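Teleoperators wanted: teach a pair of robot arms with your own hands

Desby, starting in August – part-time, paid, no robotics background needed

Skirbridge is looking for 14 people to join our demonstration team at the Desby workshop. We work on two-armed handling of small objects, and everything our robots learn begins with a person doing the job first, by remote control. That person could be you!

How it works

You sit at a desk with two hand-held leader arms. Move the left one and the left robot arm follows; squeeze the grip and its gripper closes. It feels strange for the first half hour and then it gets very absorbing. You repeat a short task many times, resetting the table between tries, and the software saves each run along with the views from the wrist cameras. Some runs go badly. Keep those too and mark them with the foot pedal – Perla Cárdenas, who trains the models, loves a well-labeled mistake.

Tasks change every couple of weeks. Coming up are sorting hardware, folding small cloths, packing boxes and setting up board games. We switch tablecloths and move things between runs on purpose, so you will never get exactly the same table twice.

What we ask

Steady hands and patience with fiddly things. Sewing, model building, lab work, instrument playing and gaming have all turned out to be good preparation, but none of them is required. You should be 18 or older and able to sit for 50 minutes at a stretch (breaks are paid, and we mean it about taking them). Glasses are fine. Left-handers are very welcome, as we have too few of them. You should also be happy to write a line or two after each block about what went wrong or felt awkward.

Hours and pay

Shifts are four hours, morning or afternoon, and most people do three a week. The hourly rate is on the application form and is the same for everyone, training included. The first contract runs for 6 months. Bus passes are covered for anyone coming in from Oltness.
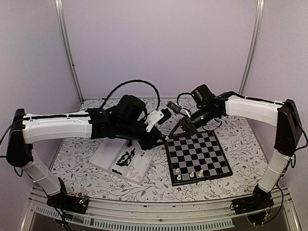
Chess task at the two-arm station: both grippers meet at the corner of the board, with more pieces waiting in the sorting tray.

Your first week

Brendan Flanagan will show you how to start up a station, how to stop it fast, and how to do a handover from one gripper to the other without dropping anything. After that you get a station of your own and an experienced operator at the next desk.

To apply

Send a few lines about yourself to Yesenia Salinas at the Skirbridge front office, or fill in the form at the reception desk. A résumé is optional. Tell us about something small and difficult you have done with your hands. We will invite you for a one-hour tryout with the arms, also paid, and give you an answer within 14 days.

Questions about access, parking or shift times can go to Yesenia as well.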